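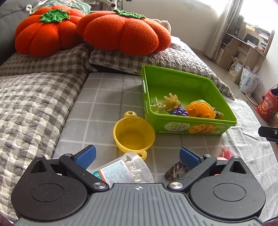

Dima Yammine's reply, when I put this to the group last week, was that a bed is the worst place in the house to sort toys, and that I should buy a proper bin and be done with it. I'm not convinced a bin fixes anything. We have bins. What we don't have is a way to stop small stuff spreading over the quilt every afternoon. Right now the toy fruit and the coral pieces live in an old green cookie box, and the toy pot never fits in with them. Cotton swabs end up in the same pile. Has anyone kept a cookie box going as toy storage for more than a month, or is this one of those tips that only works in magazines?
Soledad Kasprzak
25 June 2021

Archana Kaushik
I've used a plastic cookie box since December and it's fine. Wash it out with dish soap first, crumbs hide in the corners. I wouldn't bother with labels or dividers. My sister paid for the Stillari divider set and her kids had the dividers out by dinner. If the pot doesn't fit, it doesn't fit. Put it on the shelf.
The swabs are a separate problem and I'd move them today. Bathroom cabinet, high up. Small kids put them in their ears.

Yogesh Kanaujia
get a bigger box

Behrouz Nouri
I doubt the box matters much. Everybody on here swears by some container and then posts the same mess again 3 months later. What did help us, a little:
Fewer toys out. We leave four and put the rest in a closet. I expected screaming and there was some.
Clear the bed before you sort. Big pumpkin cushions are nice to look at, but toys slide down behind them and you find them when you change the sheets. Ours go on a chair during the day.
Spread an old sheet on the floor, play on that, then pick it up by the corners and tip it all in the box. You still have to pull out whatever doesn't belong, so I won't claim it saves time.
I'd also check the lid, if you still have it. Ours cracked and had a sharp edge, and I threw it out. An open box is easier for a kid anyway.

Soledad Kasprzak
Swabs are moved, thanks Archana. I'll try the sheet but I have my doubts about the corners part, my son likes to sit in the middle of things.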